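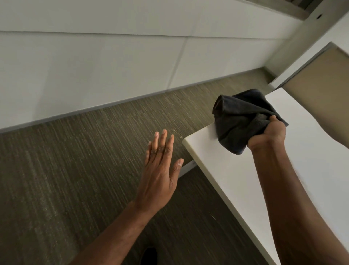 *A dark cloth and a white tabletop at the Bidwood community rooms.*

**Bidwood rooms change how tables are cleaned between bookings**

September 3, 2021

The community rooms at Bidwood have a new routine for wiping down tables, which started this week and applies to every group that hires the upstairs rooms. Sprays and paper towels are being taken off the shelves. In their place, each room will have a stack of dark cloths, a bottle of diluted washing-up liquid and a lidded bin for used cloths.

The change was agreed after the spring and summer bookings left several of the white tables with marks that would not come out. Most of these were food stains from lunch clubs and the Saturday cookery sessions. Curry sauce, mustard and turmeric have caused the most trouble, along with one bottle of orange squash concentrate that was left on its side over a weekend.

Dorottya Takács, who manages bookings, said the rooms had been spending too much on paper. "We went through 4000 paper towels between February and the end of July, and people were still leaving tables sticky," she said. "A folded cloth picks up more, and we can put it in the wash."

The cloths are washed on site at 60 degrees, without fabric softener, and dried on the racks in the boiler room. Hirers are asked not to take them home. Two sets have already gone missing from the ground floor kitchen — if you have one in a bag somewhere, please drop it back at the front desk.

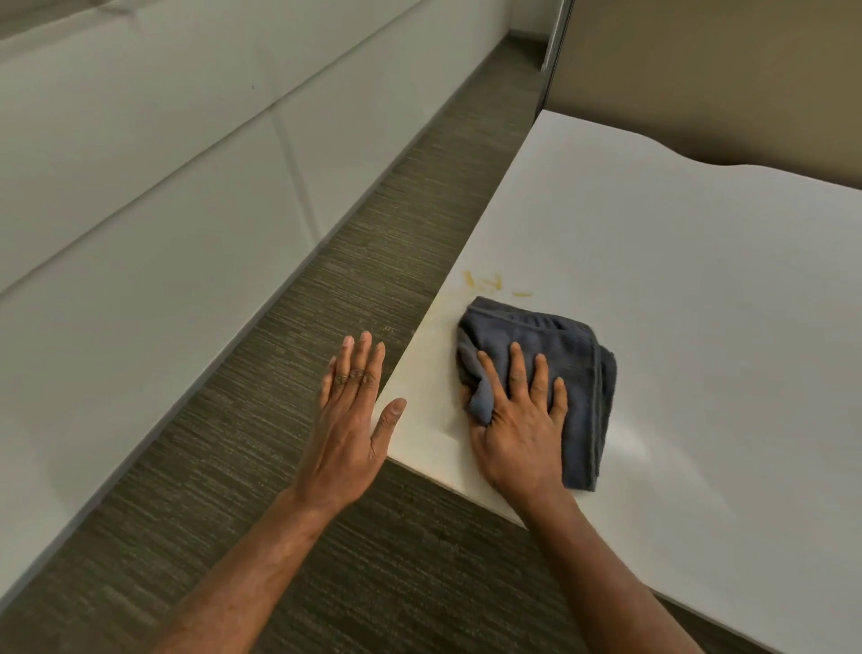 *Page last changed: 3 days ago by the Bidwood office*

The yellow and orange kind of mark is the one the office most wants hirers to deal with before they leave. A smear that is wiped on the day usually comes away from the white tops. Left overnight, it can sink into the surface and stay as a faint haze, and scrubbing then does more harm than good.

A printed sheet has gone up by the light switches in each room. It asks hirers to do the following at the end of a booking:

- Lift off any solid bits of food first and put them in the food caddy.
- Fold the cloth into a pad and wipe from the outside of the spill towards the middle.
- Turn the pad to a clean side and go over the same patch again.
- Check the edges of the table, where drips run down towards the carpet.
- Put the used cloth in the lidded bin, even if it looks clean.

Scouring pads, bleach and cream cleaners should not be used on the tables at all. One table in the Guerreiro Room was scratched across the middle in June by a green scourer, and it has been moved to the craft store. It will be kept for painting and glue work.

Ademir Fontes looks after the furniture and carried out a trial of the new routine in August. He used it after 30 bookings and made a note of any table that needed a second clean. There were 5, and all of them had been used for hot food. "People wipe the middle and miss the corners," he said. "The corners are where they put their plates down when they get up to talk."

He would also like hirers to stop dragging tables when they set up for meals. The floors upstairs are carpeted and the legs catch. Tables should be lifted by two people, one at each end.

The carpets are a separate matter. Spills on the floor should be blotted with a clean cloth and reported to the front desk, and hirers should not try to shampoo the patch themselves. The carpet cleaning contract with Sterkivura has been renewed for another year, with visits every second month. Small stains can normally wait for the next visit. Anything larger than a dinner plate will be treated sooner.

There is no extra charge for the cloths and hire rates stay the same. The cleaning deposit is also unchanged at £30 and will be returned in the usual way, by bank transfer, once the room has been checked. Groups who leave a table badly stained may have part of the deposit held back, but the office says it will always ring first.

Regular hirers have been mixed in their views so far. The lunch club has asked for more cloths on Thursdays, when it has two sittings, and a second stack will be put in the kitchen cupboard for those days. The Pliro art group wanted to know whether it could keep using its own wipes on the easels. It can, as long as they are not used on the tables.

Cloths for the ground floor hall will follow later in the autumn, when the remaining paper towels have been used up. Until then, the hall carries on as before. The dispensers in the toilets are not affected.

Anyone who finds a mark on a table when they arrive should tell the front desk before starting, so that it is not put down to their group. There is a notebook on the desk for this. Please write the room, the time and which table it was — the numbers are on the underside, near the leg closest to the window.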